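Home | Notebook | Feeds | Backtests | Contact

Filed under: Copy trading, paper accounts

November, 4:40 p.m. Entered by the Skamton desk

Third pass at the copy-trading test. We mirror the Flunel "steady hands" portfolio into a paper account and see how far our fills drift from theirs. The steady hands made 447 trades last month, so I'd hate to meet the jittery ones.

Replay ran from the open. Of 3,767 price ticks on the coin pairs, 17 arrived out of order, all of them right when the lead account was selling. The matching code took them at face value and booked us a lovely profit on a sale that hadn't been priced yet. Deleted the profit. Felt it, a bit.
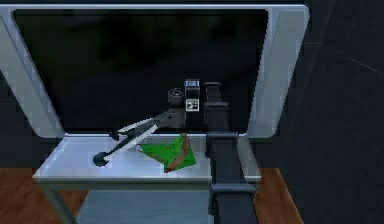 Arm over the table, screen off.

Changes since the last entry:

Ticks now sorted by exchange stamp, then by arrival. Should have been that way from the start, and the comment in the code says it was.

Spread set per asset. The old flat number came from stocks and made the small coins look practically free to trade. They are nothing of the kind.

Copy delay raised to 5 seconds. The Sivakumar feed is faster than that on a good day, but I've stopped budgeting for good days.

With all three in, the paper account trails the lead by enough to eat most of the gain. Stop-losses are the worst of it. The lead gets out, we get the message, and we get out somewhere further down the stairs. Weekend coin prices make it uglier. Stocks were dull and well behaved and I have nothing to say about them.

Still don't know what happens when the lead adds cash mid-month. Our position sizes scale off their balance, so a deposit on their side looks to us like a sudden loss of nerve, and we trim everything. Fix goes in after the fee table.
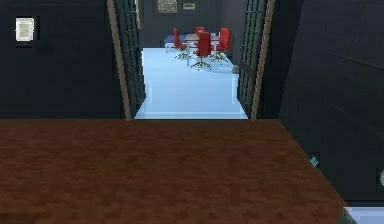
Denora wrote back that the deposit problem is older than this project, that they size off the percentage in each trade message and ignore the balance completely, and would we please stop calling it a discovery.

Fair. Trying their way on the next replay. Fee table is still half empty; withdrawal fees missing for every coin pair.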